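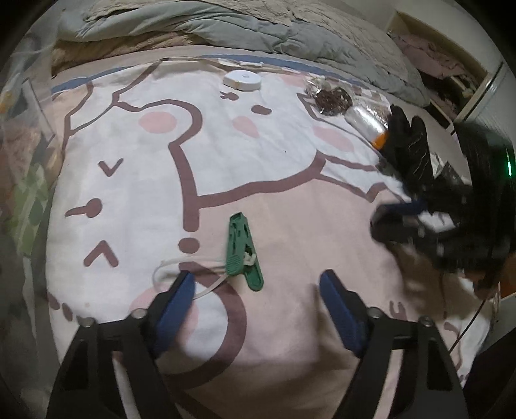

읽는 시간 약 6분

연구 노트 > 제작 > 가정 내 조작 데이터
소개 논문 부품 목록 제작기 문의
최종 수정: 2024-02-07

3. 손에 드는 그리퍼의 제작과 가정 내 수집

3.1 제작 배경

본 절에서는 우리가 집과 동네 공동 작업실을 오가며 만든 휴대형 두 손가락 그리퍼 Lusis의 제작 과정을, 조금 길어지더라도 되도록 빠짐없이 적어 두고자 한다. 논문에서는 보통 완성된 장치의 사양표 하나로 정리되는 부분이지만, 비슷한 장치를 직접 만들어 보려는 독자에게는 사양표보다 어느 나사를 언제 조였는지가 더 반가운 정보일 때가 많았다. 우리도 처음 시작할 때 다른 분들이 남겨 둔 제작 일지에 크게 신세를 졌고, 그 고마움을 이렇게나마 갚고 싶은 마음이 있다.

첫 시제품은 공동 작업실 Tirell의 공용 프린터로 출력하였다. 작업실은 저녁에만 쓸 수 있었으므로 출력은 밤에 걸어 두고, 조립과 배선은 대부분 집에서 하였다. 부엌 식탁에서 납땜을 하고 침대 위에서 시험을 하는 식이었는데, 돌이켜 보면 이 생활 동선이 장치의 크기와 무게를 정하는 데 적지 않은 영향을 주었다. 가방에 들어가지 않는 부품은 결국 설계에서 빠지게 되었기 때문이다.

3.2 손가락과 패드

손가락은 무광 검정 골격에 피벗 나사를 두고, 안쪽 면에 짙은 파란색 고무 패드를 붙인 구조이다(그림 1). 패드는 세 번 바꾸었다. 처음 쓴 것은 너무 단단하여 얇은 물건이 옆으로 밀려났고, 두 번째 것은 반대로 너무 물러서 힘을 주면 패드가 먼저 접혔다. 지금의 패드는 부품상 Nulteck에서 판재로 구해 칼로 재단한 것이다. 재단면이 썩 곱지는 않으나 사용에는 지장이 없었고, 닳으면 저녁에 잠깐 앉아 새로 오려 붙일 수 있다는 점이 무엇보다 마음에 들었다.

피벗 나사는 생각보다 까다로운 부분이었다. 꽉 조이면 손가락이 뻑뻑해져 방아쇠를 당기는 손이 금세 피로해지고, 느슨하면 두 패드의 끝이 서로 어긋난다. 우리는 나사를 끝까지 조인 뒤 아주 조금 되돌리고 나사 고정제를 한 방울 바르는 방법으로 정착하였다. 고정제가 굳기 전에 여닫기를 몇 차례 반복해 두면 움직임이 한결 부드러워진다. 이 간단한 요령을 알기까지 출력물을 제법 여러 벌 버렸음을 밝혀 둔다.

한 손용 장치를 두 벌 만들어 양손에 드는 구성은 그다음에 나왔다. 한 벌의 무게는 스트랩을 포함하여 700 g이다. 숫자만 보면 대단치 않지만 양손에 들고 팔을 앞으로 뻗은 자세를 오래 유지하기에는 결코 가볍지 않다. 손목 쪽 스트랩을 넓은 천으로 바꾸고 나서야 한 번에 24분짜리 수집을 쉬지 않고 마칠 수 있었다. 장갑도 끼고 쓰는 편이 나았는데, 맨손일 때보다 땀으로 손잡이가 미끄러지는 일이 줄었다.

3.3 작업 공간과 물건

수집 장소로 침대 위를 택한 것은 처음에는 순전히 편의 때문이었다. 그러나 몇 차례 해 보니 천으로 된 바닥면은 그 자체로 흥미로운 조건이었다. 딱딱한 탁자에서는 손가락 끝이 바닥에 닿는 순간을 손으로 또렷이 느낄 수 있지만, 이불 위에서는 바닥이 함께 눌려 들어가므로 접촉 시점이 모호해진다. 무늬가 큰 침구는 영상 쪽에서도 부담을 준다. 곰 얼굴이 크게 인쇄된 분홍색과 흰색 침구에서는 굵은 윤곽선이 물건의 가장자리와 겹쳐 보이는 구간이 생기며, 우리는 이러한 구간을 일부러 걸러 내지 않고 데이터에 남겼다.

그림 1. 침대 위 작업 공간. 벌어진 두 패드 앞쪽에 초록색 플라스틱 빨래집게와 가는 흰색 끈이 있고, 그 너머로 주황색 뚜껑의 투명한 병과 비닐봉지가 놓여 있다.

물건은 집에 있는 것으로 골랐다. 빨래집게는 크기에 비해 배울 것이 많은 물건이었다. 손잡이 쪽은 넓고 입 쪽은 좁아서 어느 쪽을 무느냐에 따라 다음 동작이 달라지고, 힘을 조금만 더 주면 집게가 스스로 벌어진다. 여기에 가는 끈이 얽히면 집게를 드는 일과 끈을 따라오게 하는 일을 한꺼번에 생각해야 한다. 눕혀 둔 투명한 병은 또 다른 의미로 어려웠다. 몸통은 배경이 비쳐 경계가 흐릿한 반면 뚜껑은 색이 선명하여, 수집자들도 자연히 뚜껑 쪽부터 손을 뻗는 경향을 보였다.

물건의 초기 배치는 정해 두지 않았다. 다만 한 회차가 끝날 때마다 적어도 한 물건의 방향을 바꾸도록 하였고, 침구도 때때로 다른 것으로 갈았다. 이렇게 모은 시연은 6개 과제에 걸쳐 있으며, 동기화가 어긋난 회차 37건은 학습에서 제외하였다.

3.4 배선과 전원

케이블은 끝까지 골칫거리로 남았다. 초기에는 굵은 케이블을 손등 위로 넘겼는데, 팔을 안쪽으로 돌릴 때마다 케이블이 당겨져 장치가 미세하게 기울었다. 이후 가는 것으로 바꾸고 장치 아래로 여유 있게 늘어뜨리자 기울어짐은 줄었으나, 이번에는 늘어진 부분이 이불 주름에 걸리는 일이 생겼다. 현재는 팔꿈치 부근에서 천 띠로 한 번 묶어 주고 있다. 더 나은 방법을 찾은 독자가 있다면 꼭 알려 주시기를 부탁드린다.

표시등은 사소해 보여도 반드시 달기를 권한다. 표시등이 없던 시기에는 기록이 멈춘 줄 모르고 시연을 이어 간 적이 있었고, 그날의 허탈함은 아직도 생생하다. 표시등의 위치는 장치를 쥔 사람의 시선에서 보이는 쪽이 좋으며, 밝기는 낮게 잡아야 방을 어둡게 한 수집에서 영상에 번지지 않는다.

두 장치의 시각을 맞추는 데에는 공개 도구 Rivadeneira를 고쳐 썼다. 고친 내용은 대부분 끊긴 구간을 표시하는 부분이며, 자세한 설정값은 부록에 옮겨 적었다. 다음 절에서는 이렇게 모은 시연을 정렬하고 잘라 내는 절차를 다룬다.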